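Subject: Re: [viltwood-web] new look for the members' site, yes or no

Nov 13, 2018

Hi all,

Sorry for the long one, but I promised I'd write up where I've got to with the redesign (and then the weekend disappeared on me). I've been through the three mock-ups from Vatance and I still like the second one best. The green is a bit louder than our old green, but I think we'd all stop noticing it by March!

The logo is the part I keep going back and forth on. They want to drop the little bridge altogether and just run the word Viltwood across the top in that rounded lettering. I grew up with the bridge, so I'm biased, but at favicon size it's a grey smudge and has been for years.
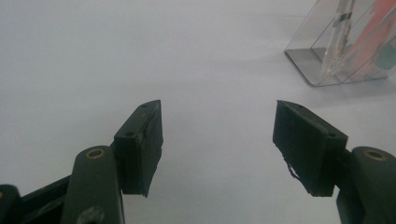
Leokadia Dudek wrote:

> I don't mind losing the bridge, but please don't let them touch the
> menu. I've got people who've learned exactly where the event listings
> are and they'll ring me, not you, if it moves. Also the grey text on
> the second mock-up is far too pale. I had to lean in to read it on
> my laptop, and my eyes are fine. Can we ask for a darker one before
> anybody votes?

Fair enough on both. I asked about the grey and they'll send a darker version, no extra charge. The menu is harder. We've got 1,159 pages in there at the moment, and 503 of them haven't been opened by a soul in the past year, so something has to be trimmed whichever colour we pick. What I'd suggest is leaving the top row exactly as it is (listings, notices, contact) and tidying only what's underneath. Would that save your phone, Leokadia?

On cost, the quote is $1,323 for the whole job, including moving us off Kedent, whose editor I won't miss one bit. Edmund Czerwiński has offered to check the old links afterward, which is very kind of him and he may regret it. 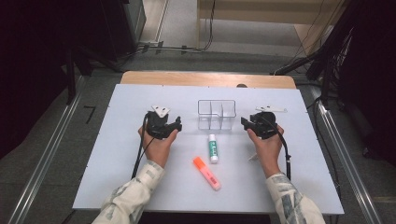
Glue stick, highlighter and a clear organizer on the white tabletop.

One more thing, the typeface. Vatance are calling theirs Olszewski and it's lovely in the headings, but the sevens look like ones to me. Could a few of you have a look at the dates on the listings page and tell me if it's just my screen?

Replies to the list please, and not only to me, so I don't have to forward everything again.

Cheers for now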